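How to Request and Read a County Party Committee's Finance Report
Updated 11/26/24 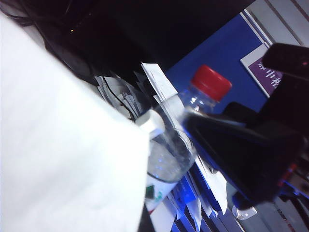
One member of the Maluleke precinct asked whether an ordinary committee member may see the full ledger or only the summary read aloud at meetings. Under the bylaws of the Wulby County committee, any seated member may see both. The steps below apply to members and alternates.

Step 1. Write to the secretary
Submit a signed request stating your precinct and the period you wish to review. Email is accepted. Requests made by telephone are not recorded.

Step 2. Name the accounts
The committee maintains 2 accounts, operating and building. A request that names neither will be treated as a request for the operating account only.

Step 3. Wait for the reply
The secretary must answer within 5 business days. If the report is under audit, the reply will state when it will be released. The annual audit normally closes in April.

Step 4. Compare the opening and closing balances
The opening balance must match the closing balance of the previous report. Next, check each payment over $255 against the approved minutes. In the sample report supplied to new members, a payment of $2,247 to Rultis for printing appears on the second page, with the date of the vote beside it. Hall rental paid to Fluvitz is listed separately under recurring costs and does not require a new vote each month.

Step 5. Raise a question
Send questions in writing before the next regular meeting and cite the page and line. Questions received after the agenda is posted are carried over to the following meeting.

Copies may be kept for personal reference. Donor home addresses are removed before release.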